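Kitchen corner: where the snacks go

The shared kitchen at Filtcombe has a drawer for snacks again, after Zuzanna Kaczorowski fixed the slides in April. Chips go in it, along with anything else in a bag that would otherwise end up behind the toaster.

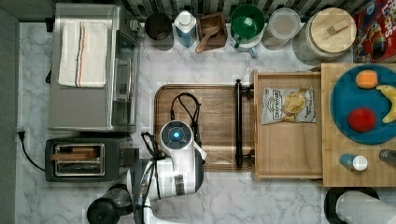
Please fold the dish towel when you're done with it and wipe up your crumbs. Over 127 people have a key to the building now, and the counter is the part everyone uses. Armelle Guillot orders paper towels on Mondays, so write it on her list when the last roll goes on.

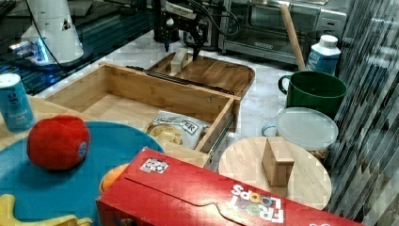
Cereal is the other thing people have asked about. It stays out on the counter, and the box should be closed and stood up after breakfast. The Froot Loops are for anyone, as are the chips in the drawer. Cans of sparkling water go back in the fridge if you haven't opened them. Questions to Wissam Akl, desk 4.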